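Jarkevora: a set about folding T-shirts

README, last touched in September

Jarkevora is 1,000 short recordings of laundry being folded, or at least being approached with folding in mind. Agustina Leiva chose the garments. Leandro Insaurralde wrote the labels and has since bought only shirts that don't crease.

What's in it

T-shirts, mostly. Each recording starts with the garment dropped in a heap on a soft grey surface and ends when it is flat, folded or given up on. The label "given_up" applies to 241 recordings and we stand by every one.

Labels

start_state: heap, half_open, flat
end_state: folded, flat, given_up
print: yes, no, inside_out

Known problems

Printed shirts are over-represented. Plain ones kept going missing, and Leandro dresses plainly. In 47 recordings a sleeve is labelled as a hem, or the other way round. Corrections are welcome, preferably before Sunday. 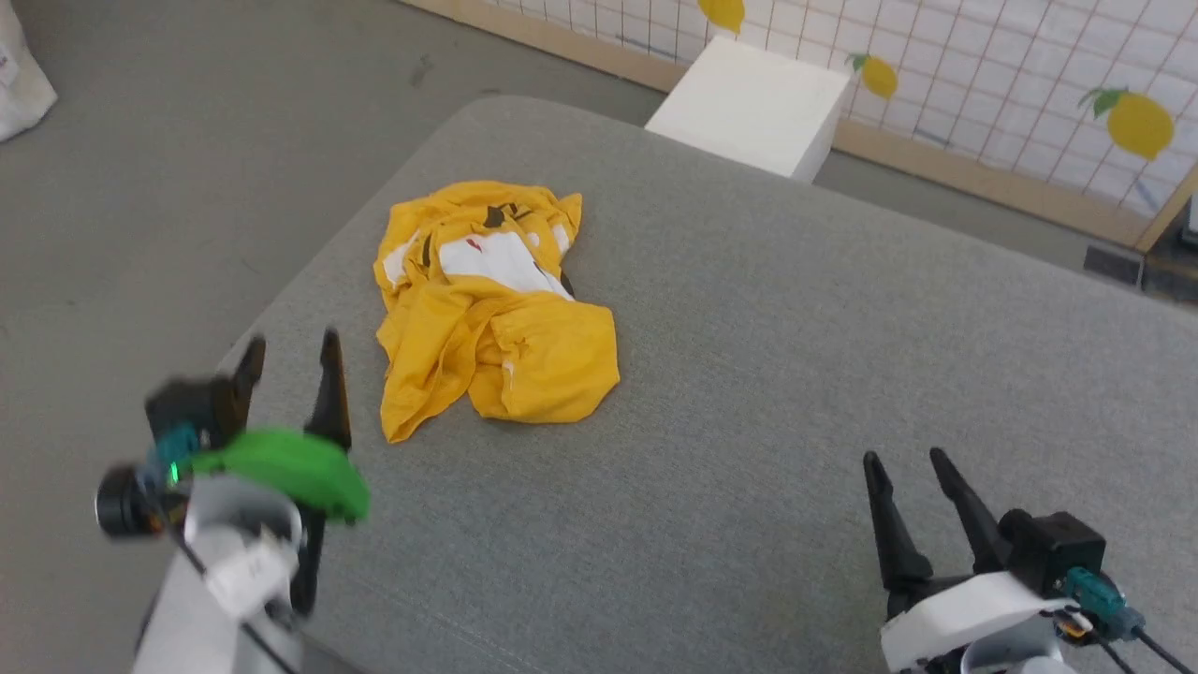
Socks will get a set of their own once we can agree on what counts as a pair.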